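Folding for the machine

The laundry at Hedlund used to start with a cart and a table. For many of the people who work for the linen service, it now starts with a gripper in each crew member's hand.

Motora, which is building a folding line for Hedlund's Serngate plant, needs records of how people handle cloth. Workers pick up towels and shirts with hand-held grippers that carry their own cameras. The recordings go to Motora's office in Erkitz, where they are used to train the arms.

The job pays the same as folding by hand. A shift has a target of 200 recordings, and the best one so far reached 283. New people get 3 days of training. Several said the hardest part was slowing down, as a fold that takes a moment with bare fingers has to be worked out again with two flat tips.

Opinions on the floor are mixed. Some of the 14 people on the project like being away from the heat of the presses. Others ask what happens to the folding tables after April, when the first arms are due. Hedlund says hours will stay the same and that folders will move to sorting and repair. The workers want that in writing, and talks are still going on.

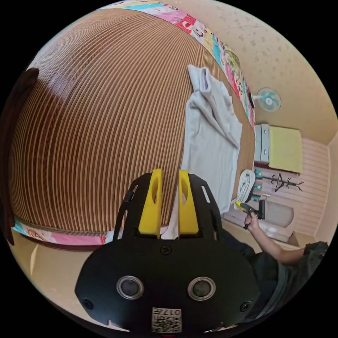
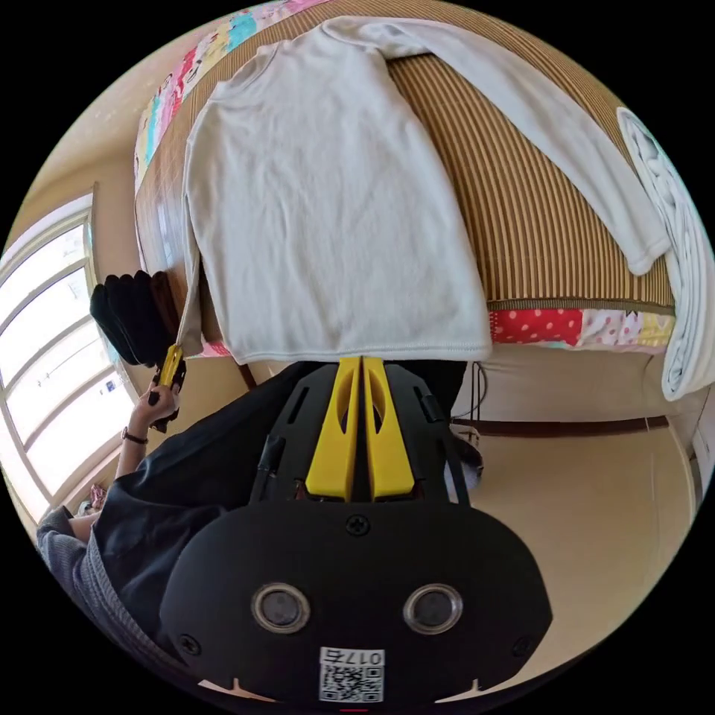
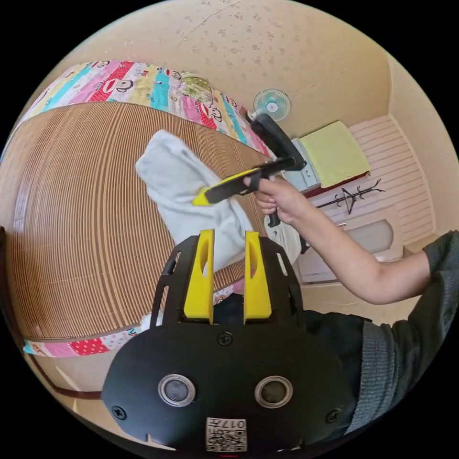 Working with towels and a white shirt on a striped mat, using hand-held grippers.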